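**Kraft wrap** is plain brown paper sold on rolls for covering gifts, parcels and party tables. It is graded by weight and by roll width, and is made with one glazed side or left rough on both.

The Bretidano roll, cut in Zinelwood, is 18 inches wide and 215 feet long. A heavier roll from Azimi is 20 inches wide.
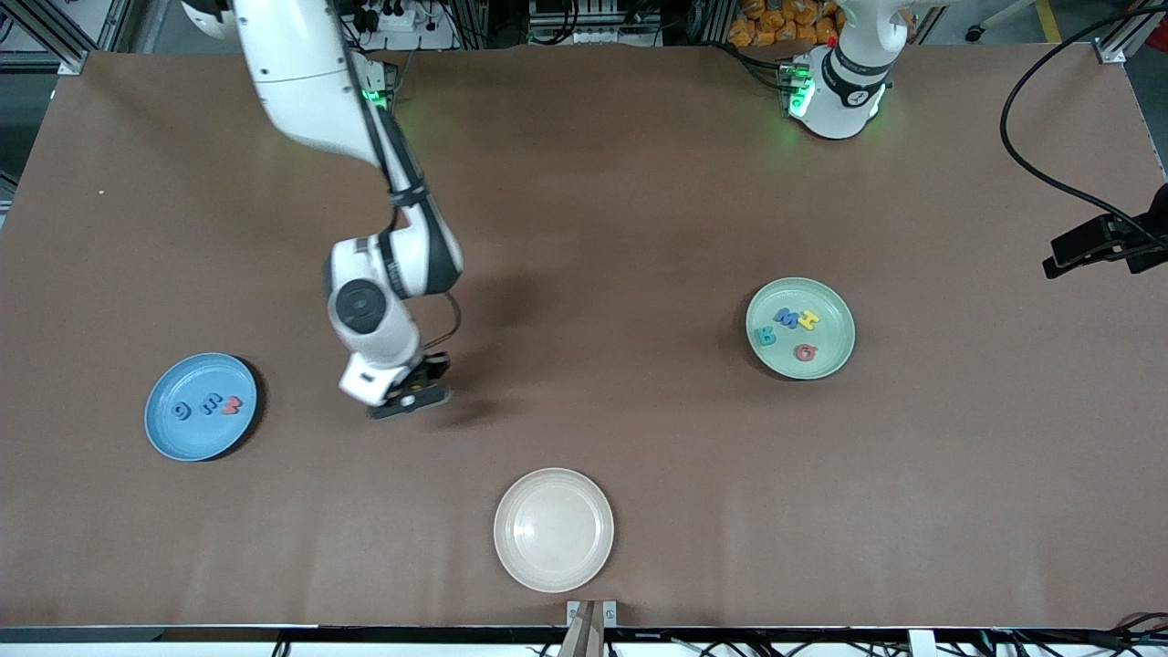 ## Use

The glazed side normally faces out. Ink stamps dry slowly on it, and tape lifts cleanly for a short time only. Cloststead supplies party stores with cartons of almost 600 flat sheets, packed without cores and sold alongside plain tableware.

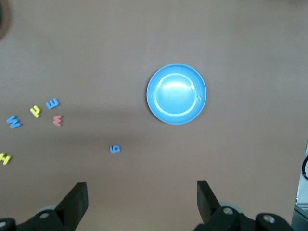
*Light blue plastic bowl with foam letters*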